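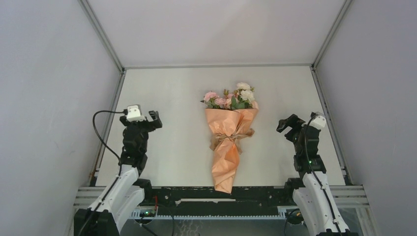
一月，双臂工位，花束任务（软件部分）

上午

今天要做的：把花束的感知和规划接到新的 Skarkora 主循环上，顺便把上次留下来的时间戳问题查清楚。机械部分不动，标定沿用旧的，标定文件已经从旧目录拷到新目录，校验和一致。

起始姿态按上面这张图来。花束平放在两臂之间，花头朝里，包装纸收口的一端朝机座，两只夹爪抬起，都不碰纸。以后每次录制前都回到这个姿态，写进了启动脚本，参数名 home_bouquet。旧的 home 不删，叠毛巾那个任务还在用。

注意 home_bouquet 里左右臂的关节角是分别存的，没有用镜像函数算。试过镜像，右腕那一节差得比较明显，原因应该是右臂的零点当初是手动对的。在重新对零之前不要打开 mirror_home 这个开关，打开了也不会报错，只是右臂会停在一个偏低的位置。

启动顺序（写给下一个用这个工位的人）

先起驱动，等左右臂都报 ready，再起相机节点。反过来的话相机节点会先占住时钟源，驱动起来以后时间戳会有一次跳变，后面所有对齐都会带着这个偏差，而且日志里只有一行 info 级别的提示，很容易漏看。

然后起 Clurkton（感知），等它打出第一帧掩码。第一帧比较慢，要加载模型，别急着重启。

最后起 Skarkora 主循环。规划器 Suridis 由主循环拉起来，不用单独开。单独开会有两份规划器抢同一个话题，表现是目标位姿来回跳。我上午就这么浪费了一段时间，看起来很像感知抖动，查了半天掩码，掩码一点问题都没有。已经在 Suridis 里加了一个锁文件，第二份会直接退出并打印占用者的进程号。锁文件放在运行目录，异常退出后可能残留，启动时会检查进程号还在不在，不在就自动清掉。

时间戳

相机帧率设在 30，关节状态的频率比它高得多，所以之前的对齐方法是给每一帧图像找时间上最近的一条关节状态。这个方法本身没错，问题在于图像的时间戳是在用户态收到缓冲区时打的，关节状态的时间戳是在驱动里打的，两边的含义不同。

今天做了一个简单的对照：让左臂腕部关节走正弦，速度慢一点，腕部相机看背景板上贴的标定片，从图像里算出腕部角度，再和关节编码器的曲线做互相关。做完换右臂，再做一遍。标定片做完就揭掉了，背景板现在是干净的。

结果：左腕相机比关节状态晚 8 毫秒，很稳定，换几种速度都是这个值。右腕相机的平均值和左边一样，但抖动大得多，最多到 19 毫秒。

先怀疑线，把左右相机的接口对调，抖动跟着接口走，没有跟着相机走。所以是右边那个接口所在的控制器上还挂了别的东西。查设备树，右边那一路和调试串口在同一个控制器下面。把调试串口挪走之后抖动下来了，和左边看不出区别。

处理办法：
调试串口以后不要插在右边那一路，配置里加了启动检查，发现同路就打 warning。
对齐函数里增加固定延迟补偿，左右相机各一个参数，目前填同样的值。参数放在标定文件里，没有放在代码里，换相机时要一起重测。
旧数据不补。旧数据里右边的抖动没法事后消掉，补了平均值反而让人误以为对齐过。在元数据里加了字段 sync_method，旧数据一律填 nearest，新的填 nearest_comp。

正弦测试的脚本放进了工具目录，名字叫 wrist_sync_check。跑之前要确认工作面上什么都没有，它不看感知，只管走关节。

感知：花束掩码

Clurkton 原来的分割是按“一个物体一个掩码”来的。花束用这个办法可以得到整体轮廓，但是规划需要知道哪里是花、哪里是纸、哪里是纸绳打的结，三块要求不一样：花头部分不能夹，纸可以夹，结的位置最好避开，夹住结的时候爪尖会被顶开，力的读数没有意义。

所以改成分部件：blooms、wrap、tie。没有重新训练，先用现成的整体掩码，再在掩码内部按颜色和纹理细分。桃橙色的纸和浅粉、奶白的花在色相上离得不算远，单靠色相分出来的边界很碎，特别是纸在上端张开、围着花的那一圈。加了一个梯度方向的特征以后好多了，纸的折痕是长而直的，花瓣的边是短而弯的。叶子归到 blooms 里，不单独分。

白色背景板带来的麻烦比我想的多。奶白色玫瑰那一侧，花瓣外缘和背景板的亮度很接近，整体掩码会往里缩，缩掉一截花瓣。规划器拿到的花头范围就偏小，安全边距等于被吃掉了。几种处理都试了：

降低曝光。花瓣边缘出来了，但是黑色夹爪内侧全部变成一片黑，爪尖检测开始丢。放弃。

用深度补。工作面是平的，花头高出工作面，按理说深度最直接。实际花瓣边缘的深度是一圈飞点，而且包装纸有反光，高光处深度是空洞。深度可以用来判断“这里有东西”，不能用来画边界。保留，只作为投票的一票。

掩码取凸包再外扩。粗暴，但对 blooms 这一块是合理的，反正这一块的用途就是“不要碰”，偏大没有坏处。最后用的是这个。wrap 不能取凸包，蝴蝶结两边散开的纸绳会把凸包撑得很宽，夹取点会落在纸外面的空气里。

tie 的检测比较省事，它在包装最窄的地方，沿主轴扫一遍宽度，取最小值附近的一段，再在这一段里找棕黄色。只用颜色会误检到纸的阴影，只用宽度会在纸皱得厉害时跳到下端的尖角。两个条件一起用，在今天摆的各种角度下都找得到。花束转到接近横放的时候主轴方向会翻转，花头和收口认反，加了一条：主轴的正方向必须指向 blooms 的重心。

固定相机和腕部相机的分工也定下来了。粗定位用固定相机，花束整体位姿、主轴、三个部件都在这里出。腕部相机只在夹爪靠近之后启用，用来修正纸边相对爪尖的偏移。靠近之前腕部画面不进感知，省算力，也避免对面那条手臂进入画面以后被当成障碍物更新进去。之前出现过一次，左腕看到右臂，Clurkton 把右臂的黑色关节标成未知物体，Suridis 收到以后认为花束旁边多了一个障碍，直接返回无解。现在做了自身滤除，用两条手臂的模型按当前关节角投影到图像里，膨胀一圈以后抠掉。线缆不在模型里，抠不干净，腕部相机那根黑线甩到外面的时候还是会漏出来一小块。暂时用面积阈值挡住，细长的连通域直接丢。这个做法不好，以后要是任务里真有细长的黑色东西就会出错，先记在这里。

午后

规划：夹哪里

Suridis 的候选夹取点生成改了。原先是沿物体轮廓均匀采样，再打分。花束不适合均匀采样，轮廓上一大半是花和结，采出来基本都被否掉，剩下的候选太少，左右臂凑不成对。

现在的流程：
先取 wrap 部件，扣掉 tie 及其外扩的范围。
按主轴把剩下的纸分成结以上和结以下两段。
结以上的一段优先，那里纸是张开的，里面有花茎撑着，夹上去不容易滑。结以下的一段纸皱成尖角，夹得住，但拎起来的时候花头会下垂。
在选中的一段里，左臂只取左侧边缘，右臂只取右侧边缘，两边的点沿主轴的位置要接近，差得多就扣分。

打分项里去掉了“接触面法向夹角”这一项。纸面的法向噪声太大，这一项等于随机数，而且权重还不低，之前候选顺序每帧都变，主要就是它。去掉以后候选稳定了，同一个摆放连续规划，排第一的点基本不动。

又加了一个滞回：新的最优点必须比当前点好出一个阈值才切换。阈值现在是拍脑袋填的，等有了更多录像再调。

关于两臂碰撞

工位是围起来的，左右有浅灰色的侧壁，后面是白色背景板，顶上也有板。规划场景里原来只写了工作面，没有侧壁和顶板，平时够用。这次花束要举起来再转，肘部会往外撑，必须把侧壁加进去。今天把左右侧壁和顶板都建成了平板障碍，位置用手臂爪尖去轻触量出来，没有用图纸上的尺寸，图纸和实物对不上，右侧壁偏里一些。

细的金属边框没有单独建模，让平板往里多留一点余量，把边框盖住。下方那根黑色安装梁也加进去了，它下面的线缆没有加。手臂回 home 的路径不经过那里。如果以后有人改 home，要重新看一下这件事。

加了障碍以后规划时间变长，主要耗在两臂互相之间的检查上。把手臂的碰撞体从网格换成胶囊体，时间基本回到原来的水平。胶囊体在腕部相机那一块偏胖，小相机凸在夹爪上方，为了包住它，整个胶囊半径都得加大，两爪靠近时会误报碰撞。改成夹爪一个胶囊，相机单独一个盒子，误报没有了。相机的线按“向外侧弯出一圈”做了一个粗略的扁盒，只在自身碰撞里用。

双臂同步

Skarkora 里原来是 2 个独立的轨迹执行器，左右各一个，靠起始时间对齐。各走各的时候没问题，一起夹着同一个东西就不行，任何一边因为限速被拉长，另一边不知道，纸就被扯。

改成一个执行器带两条手臂，共用一个进度变量。进度变量在每个控制周期按两边中较慢的一边推进，任何一边跟踪误差超限，进度就减速，直到停。恢复时不跳，从停下的位置继续。

这里有一个细节卡了很久。进度减速到接近零的时候，速度前馈也接近零，但积分项还留着之前的值，手臂会慢慢往前蹭一点。空手看不出来，夹着纸时能听到纸响。处理是在进度速度低于阈值时冻结积分，离开阈值后再放开，不清零。试过清零，清零会在重新起步时顿一下。

力的部分没有专门的传感器，只有夹爪电流。电流当力用只能看趋势。夹纸时的停止条件写成：电流超过基线一定比例，并且爪的位置在一小段时间内不再变化，两个都满足才算夹住。只看电流的话，夹爪起步的那一下就会触发。基线每次闭合之前重新采，温度上来以后基线会漂，开机时的值到下午就不准了。

相对位姿约束：夹住之后记录左右爪尖的相对位姿，后续轨迹都以花束坐标系来规划，再展开到两臂。展开以后检查相对位姿的偏差，超过允许值的轨迹点直接拒绝，不做修正。修正的版本也写过，问题是它会把不可达的点悄悄挪到可达的地方，挪过以后花束的朝向就不是要求的朝向了，下游还不知道。宁可让它失败。

几次失败，记下原因

一次：右爪闭合时纸边从爪尖滑出。腕部相机修正已经给出了正确的偏移，但 Skarkora 用的是修正之前的目标。查到是回调里拷贝了引用，规划线程更新以后执行线程看到的是半新半旧的结构体。已改成整体替换。这一类的写法在 Skarkora 里还有几处，搜 set_target 可以找到，没有全部改，只改了双臂用到的。

一次：两爪都夹住了，抬起时进度一直停在原地不走。左臂跟踪误差报超限，实际误差很小。是单位问题，阈值在配置里按度写的，代码里按弧度读，旧执行器里有一层转换，新执行器没有。配置里的字段改名带上单位，旧字段名保留读取但会报错退出，不做自动转换。

一次：感知给出的主轴翻了，规划器要去夹花头。被 blooms 的禁入区挡住，返回无解，手臂没有动。主轴方向的那条规则就是这之后加的。禁入区这一层要留着，后面不管感知改成什么样都不要关。

一次：蝴蝶结的一端绕到纸的上沿，tie 的范围没包进去，左爪把纸绳一起夹住了。夹爪电流曲线先升一小段再平，和正常夹纸的曲线明显不同。想过用这个形状做在线判断，样本太少，先存着，标签打成 tie_in_grasp。

录制和回放

日志格式用 Wijaya 的，没有自己另外定义。今天加进去的通道：部件掩码（压缩过）、候选夹取点和各项得分、进度变量、积分冻结标志、夹爪电流基线。得分一定要分项存，只存总分的话事后没法知道为什么选了这个点。之前“候选每帧都变”那个问题，就是因为只存了总分，拖了很久才看出是法向那一项。

Wijaya 回放时默认按图像时间戳走，会把关节曲线重采样到图像的节拍上，看进度变量减速那种快速变化会被抹掉。看控制问题时用 --raw-joint，看感知问题时用默认就行。

离线回放可以把 Clurkton 和 Suridis 接在录像后面重跑，结果写到单独的目录，不覆盖原来的通道。下午改完打分以后，把当天的录像全部重跑了一遍，对比新旧首选点。差别集中在结附近，旧版会选到离结很近的地方，新版会往花头方向挪一些，还在纸上。没有出现新版选到 blooms 里面的情况。

重跑时发现一个坑：Clurkton 在线运行时会丢帧，离线不会丢，所以滞回的表现不一样，离线看着更稳。现在回放工具会读在线时的丢帧记录，按同样的方式丢。以后比较稳定性必须带这个选项，不带的结果不要贴到讨论里。

配置整理

以前参数散在三处：标定文件、任务文件、代码里的默认值。今天定了规矩，和硬件绑定的放标定文件，和任务绑定的放任务文件，代码里的默认值一律去掉，缺参数就退出。改完以后叠毛巾任务起不来，少了几个一直在吃默认值的参数，补上了，值和原来的默认值相同。

启动时会把实际生效的全部参数写进录像的元数据。查上面那个单位问题的时候，如果当时有这个，几分钟就看出来了。

任务文件里花束相关的段落：
parts：部件名称和是否可夹。
keepout：禁入的部件和外扩距离，目前只有 blooms。
avoid：尽量避开但不禁止，目前只有 tie。夹住纸绳不理想，但不至于弄坏花，所以没放进 keepout。
pair：左右夹取点配对的容差。
lift：抬升高度和花束主轴的目标方向。

傍晚

收工前的状态

主循环、感知、规划三块接通，从 home_bouquet 出发到夹住、抬起、放回，能连着走下来。花束转向还没接，规划能出轨迹，展开到两臂以后右臂在靠近侧壁的地方接近关节限位，相对位姿检查会拒掉后半段。两个办法，一是换初始夹取点，让右爪起始姿态离限位远一些，二是转之前先整体往左平移。倾向第二个，改动小，先在仿真里看左臂会不会反过来碰到左侧壁。

仿真里的花束现在是一个刚性锥体，转向时的下垂完全没有体现，所以仿真只看运动学，不看夹持。

没做完的：
set_target 其余几处的引用拷贝。
右臂重新对零，对完以后 home_bouquet 的右臂部分要重存，腕部相机的外参要重新标。
自身滤除里的线缆，看能不能用一条随关节变化的样条代替现在的面积阈值。
滞回阈值、配对容差，等录像多了再定。
奶白花那一侧的边界，想试一下换一块灰色背景板。换背景板会影响叠毛巾任务已有的数据，要先和那边说好再动。
Suridis 返回无解时只给一个总的错误码，看不出是哪个障碍挡的。想把最近的碰撞对带出来，接口要改，先开个分支。

代码都在 bouquet_bimanual 分支上，还没合。合之前叠毛巾任务要完整跑一遍，只测启动不够，执行器换了，两边都会受影响。录像放在共享盘当天的目录，tie_in_grasp 那条单独放，别清掉。

工位断电前先让两臂回 home_bouquet，再按驱动的下电流程走。爪子悬在花束上方直接断电，手臂会落下来。花束今晚先拿出去放水里，明天要用同一束接着录，包装纸不要拆，拆了纸的折痕就和今天的数据对不上了。

补一条：Clurkton 的日志级别我临时开到了 debug，磁盘涨得很快，明天跑之前记得调回去，配置项是 log_level，在任务文件最上面。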